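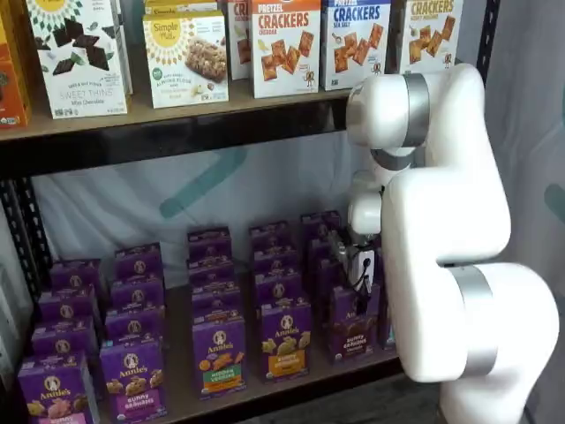

Chapter 5
Shelf Work: Stocking, Facing and Picking

Putting boxes on a shelf is among the first shop-floor chores given to robot arms. The boxes are rigid, the shelf does not move, and a failed grasp seldom does damage. Even so, the chore is only partly solved. In the Davlow trials, one arm made 410 picks from a packed shelf and failed on 23 of them. Most failures came in the back rows, where the fingers had little room on either side of the box.

Reading the label is a separate problem. Two flavors of one product may share a color, a logo and a layout, and differ only in a small band of print, such as "Honey" or "Chocolate."

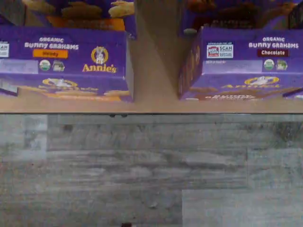
A system that matches on overall color will confuse them. Nosov and Sosovis treat the flavor band as its own region and read it before the arm moves. Seok uses the position on the shelf instead, and so depends on the last person to stock it.

Section 5.1 covers grasp planning in narrow gaps. Section 5.2 covers label reading. Household pantries, where no shelf plan exists, are left to Section 5.3.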